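# A day at the Odovow open house, Grokholm

*July 2021*

I nearly didn't go. Two trains and a replacement bus to look at robots I could watch on a screen at home? But I am so glad I did, and I've been boring my family with it ever since.

Odovow has the upper floor of the old Aasen building, above a tile showroom. You sign in, get a sticker, and then you're let loose. The big draw on the first floor landing was the hand-guiding bench, where you take hold of the arm itself and push it through the job. They had us putting pegs into a block. The motors go slack when you squeeze a handle, and the arm feels like a very polite drunk friend being steered to a taxi. I did 9 goes and was told two were good enough to keep, which pleased me more than it should have!

After that came the remote control room, which I'd been looking forward to most. You learn in simulation before they let you near the real machine — very sensible, having seen me with the pegs. Each station has a pair of hand controllers and a screen, and the practice rooms are all computer-made. Mine had white double doors at the far end, dark wooden flooring and a dark cabinet with a grey top over on the right.
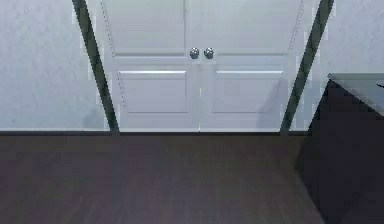
Opening a door is where most beginners come unstuck, according to Frida Bjarnason, and the cure is to slow down before the hand reaches the knob, as the robot will copy every wobble you give it. She also said that a recovery from a bad grasp is worth keeping, provided you don't panic halfway through.

That stuck with me. I had assumed they wanted perfect runs only, but they like a spread: different speeds, different approaches, left-handers as well as right. The doors set stands at 3,080 recorded runs so far, and a new task usually starts with 200. My own attempts were mostly me overshooting and muttering.

Lunch was soup and very good rye bread. The queue was long, so go early.

In the afternoon there was a talk on Skatow, their program for sorting and trimming the recordings. It was a bit dry in places, but the part about cutting out the seconds where a person just sits and thinks was fascinating. Those pauses get learnt too, apparently, and you end up with a robot that dithers.

Tickets are free, though you have to book, and they stop at 500. The next one is planned for February. Wear flat shoes — the stairs are steep and the lift was out of order.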